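# Cloltham Tabletop Kitchen Set

Notes on the objects, the labels and what I would and would not trust them for.

The set has 1445 pictures of play food and small kitchen items laid out on a table. An earlier version claimed 3000. Most of the difference was near-duplicates, and I see no reason to keep advertising the bigger number. Of what is left, 642 have been labeled by hand. The rest carry labels passed down from the Stoltotach list, which I'd treat as guesses until somebody checks them.
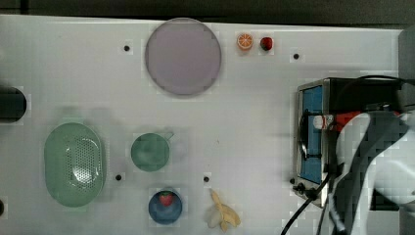
Class names are plain: plate, mug, bowl, colander, banana, strawberry, orange slice, toaster oven. "Strawberry" always means a toy one. A food inside a dish gets its own label plus an "in" tag, so a strawberry in a bowl is two objects and one relation. Peeled and partly peeled bananas share a class - I argued against this and lost.

Known problems:

- Color words are unreliable. Mint and green get swapped, and lavender is sometimes entered as purple.
- Items at the table edge are labeled only if the labeler felt sure. Expect gaps.
- Toy food is not food. Scores on this set say very little about a real kitchen, whatever the Pirzada write-up suggests.

Up to 300 label fixes are still waiting to be merged.

Last updated: April

Related

Stoltotach Object List
Dirkia Play Food Labels
Pirzada Kitchen Notes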